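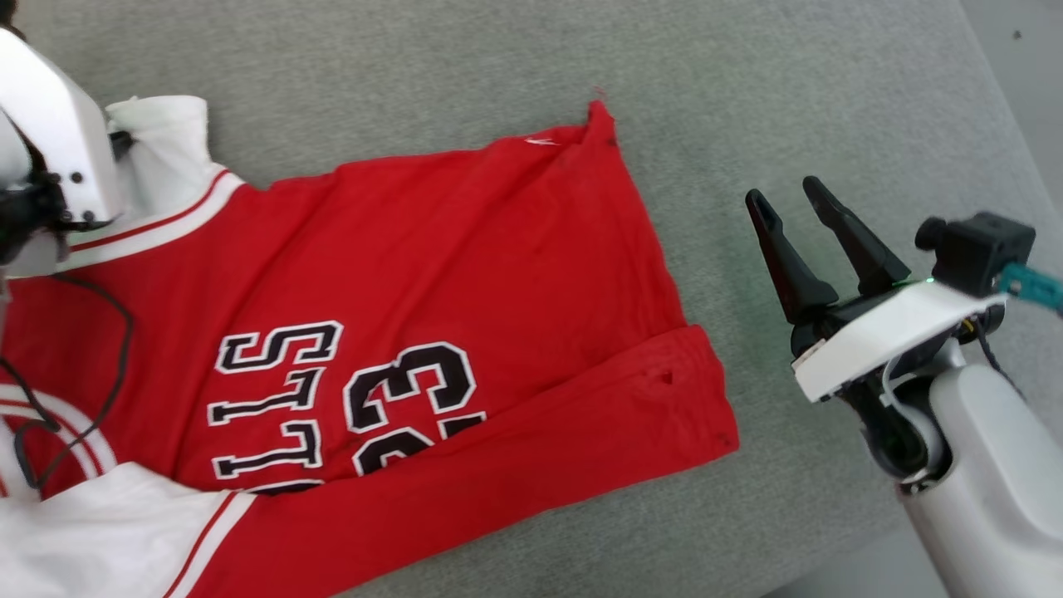 Pausing the arms is not the same as making them safe, and the guidance should say so in its first paragraph, one reader wrote in response to the draft we circulated. Several other replies made the same point. The wording has been changed, and the new version of the garment handling guidance takes effect on August 18, 2025.

The guidance covers two-armed robots working with clothes and household linen on a table, bench or padded surface. It was drawn up by Valtetti and Drurkis, with comments from member sites. We received 89 comments in all. Most were about wording, but a good number asked for firmer rules on when a person may reach into the work area.

The main change is in section 3. The draft said that an operator could straighten a garment "while the arms are paused". The final text says the arms must be stopped, with both grippers open and clear of the cloth, before anyone reaches in. A paused arm may still be holding fabric under tension, and it can start again from a command sent at another desk. If a gripper will not open, the operator should switch off at the main stop and free the cloth by hand. Pulling the garment out of closed fingers is no longer allowed.

Sites must also agree who gives the word to restart. One person per shift is enough, but the name has to be on the sheet before work begins.

Section 9 deals with the garments themselves. Pins, tags, badges with sharp backs and anything in the pockets should be removed before a garment goes on the work surface. Loose threads long enough to wrap round a finger joint should be trimmed. Printed shirts and sports tops may be used, but heavy lettering can make a fold behave differently from plain cloth, so sites are asked to note it in the record.

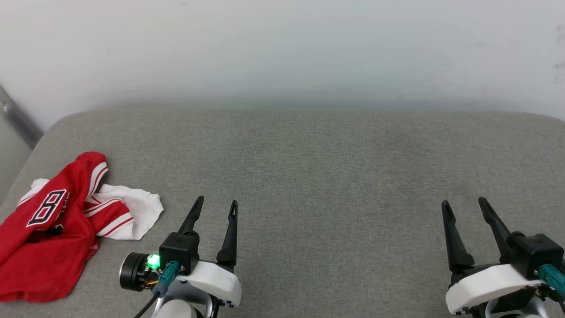
Red jersey on the grey work surface, with both grippers in view.

The question of surfaces took longer to settle. Drurkis wanted a hard top only, as it is easier to clean and to check for level. Valtetti argued that padded surfaces are closer to where clothes are folded at home. Both are now permitted. On padded surfaces the lowest working height has to be set again at the start of each shift, with the fingertips brought down slowly over bare fabric, away from the garment.

Record keeping has been cut back. The draft asked for a note after every attempt. Sites may now fill in one sheet for every 10 attempts, provided that any stop, snag or dropped garment is written down when it happens. The sheet has a box for cloth damage, including small pulls and marks that were there beforehand. Please use it, as several sites have been leaving it blank.

Sites using the Prusix log template can carry on with it, but will need to add the restart name at the top. Sjögren is updating its own checklist to match and expects to send it out before the end of the month. Until then, the old checklist can be used with the new section 3 attached.

Comments on the final text should go to the newsletter desk, marked with the section number.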